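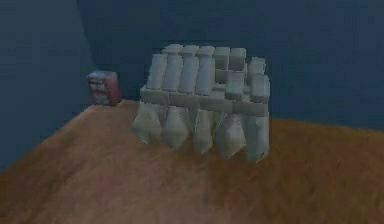 The big wooden table

Moving a sofa 912 miles, or just sell it and start over?
posted by Turkmont_Tess

Okay so I'm hoping somebody here has been through this, because I've been going around in circles for two weeks and my sister has stopped picking up the phone. I'm moving in August, 912 miles door to door, and I got a quote of 3,000 dollars for the whole apartment. That's with them carrying everything. If I leave the sofa and the big table behind, it drops to 2,000. So those two things are costing me a thousand bucks to keep!

The sofa is a three-seater, dark gray, and I love it. It's the first piece of furniture I ever bought new (everything before that came from my cousins). The table I could live without. But I don't have measurements for the new stairwell yet and the landlord there answers one email in five. 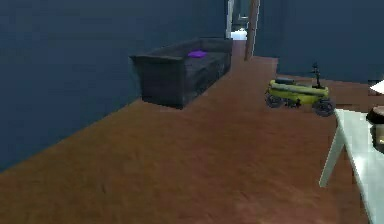

The sofa, with the purple cushion

Things I've thought of so far: selling both online, renting a truck and doing it with my brother-in-law, or putting them in storage with Drilis until I find out if they'll fit. Storage feels like paying to not decide. Also, does anyone know if the legs on this type of sofa usually come off? I looked underneath and got confused.

Thanks in advance, I know this is a lot of rambling.

Hường Vũ

I did almost the same move, a little shorter, and I kept my couch and I'm glad. But get the stairwell width before you do anything else. Seriously, call the landlord, don't email. Ask for the narrowest spot, the door height, and whether there's a turn on the landing. My first place had a turn and we ended up taking the door off its hinges at 8 at night with the neighbor holding a flashlight.

On the money part, don't compare the thousand to zero. Compare it to what a new sofa costs you, plus delivery, minus what you'd get for the old one. Used sofas go for way less than you think, even nice ones. I listed a chair on Triệu last year and all I got were people asking if I'd drop it off for free.

If the legs are screwed on you'll usually see a plate or a bolt right where they meet the base. Try turning one by hand. If it doesn't move, leave it alone and let the movers look at it. I'd let the table go, you don't even sound like you like it.

oldbeige

sell it. moved four times, never missed a couch once

Sorkico_Dan

I'll argue the other side on the truck. Rental looks cheap until you add fuel, a night in a motel and the pads and straps. Get a real total on paper first. And if you do go with movers, ask if the quote is binding, mine wasn't and it went up on delivery day.

One more thing, take pictures of the sofa from both ends before it leaves, the arms especially, that's where mine got scuffed. I was able to send them in with the claim. 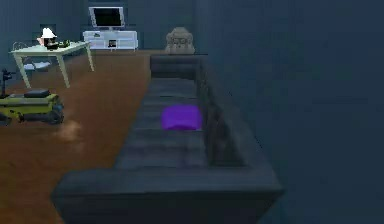
Turkmont, August

Update from me, the original poster! I called like Hường said and got the landlord on the second try. No turn on the landing, and the door is wide enough with room to spare, so the sofa is coming with me. The table is listed as of this morning. I'm still waiting to hear whether the quote is binding, and I never did figure out the legs.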